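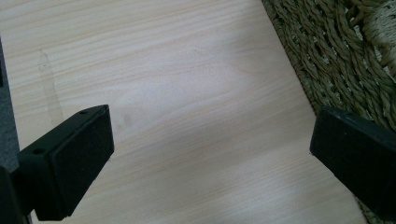
Pale wood grain in bright light.

About Flindik

Flindik is a referral marketing company. We run partner programs for small and mid-sized online sellers, and we pay the people who send them customers. Our office is on the second floor of the Saarinen building, above a print shop.

How we started

Impi Aaltonen and Esko Partanen met while working for Havard, a mail-order business that sold kitchen goods. Impi handled the partner accounts and Esko did the bookkeeping. Partners were paid by hand from a spreadsheet, often late, and many of the emails Impi answered were from people asking where their money was. The two of them wrote a small program to match orders to referrals and send out payments on a fixed day. When Havard closed its online shop, they kept the program and offered it to other sellers.

The first customer was Skinden, a shop for outdoor clothing. It joined in November with 50 partners and is still with us. Today 3383 partners are signed up across all our programs.

What we do

Sellers give us their product list and tell us what they want to pay per sale. We set up the tracking links, review partner applications, answer partner questions and send the payments. Sellers get one invoice a month. They can change their commission rate whenever they like, but a change never applies to orders already placed.

Partners join free. Most of them write a blog, send a newsletter or run a hobby site. We don't require a minimum number of visitors, but we do read every application, and we turn down sites that copy their content from others or send unwanted email.

How we pay

Approved commissions go out every Thursday by bank transfer. The smallest amount we send is $2. An order is approved when the seller's return period ends, so the waiting time differs from one program to the next. You can see it on each program's page before you apply.

We pay on one level only. You earn from the sales you refer, and there is no fee, starter kit or bonus for recruiting other partners. We get asked about this most weeks.

Who works here

Impi runs the partner side and Esko looks after accounts and payments. Support is handled by a small team in the same office. We have no outside investors. The company is paid by sellers, as a share of the commission on each approved order.

Get in touch

Partners should write to us from their account page so that we can see the order in question. Sellers can use the contact form. Please include your shop address and the number of products you carry. Shops with more than 700 products usually need a data feed, and we can help set that up.

The phone is answered on weekdays until 4 p.m.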